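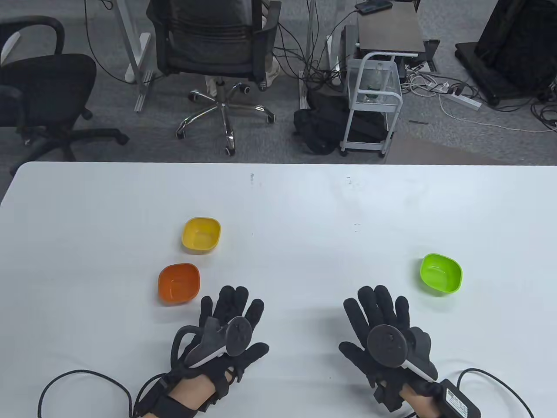

Re: [totham-list] Valentine pun list, second call

February 7, 2021

> We have 12 entries so far and would like 30 before
> the list goes up. Are food puns allowed, or did we
> rule those out after last year?

Food puns are fine. The rule last year was only against repeats – we had 5 versions of "olive you" and kept the first one sent in.

I have two to add:

Bee mine, with a drawing of a bee in a hard hat.
You're the only one I'd share my Wi-Fi with. Not a pun, so drop it if the category is strict.

The Nitier page cuts off long captions, so please keep yours to 2 lines. Send them to the list and leave "Valentine" in the subject, or the filter will miss them.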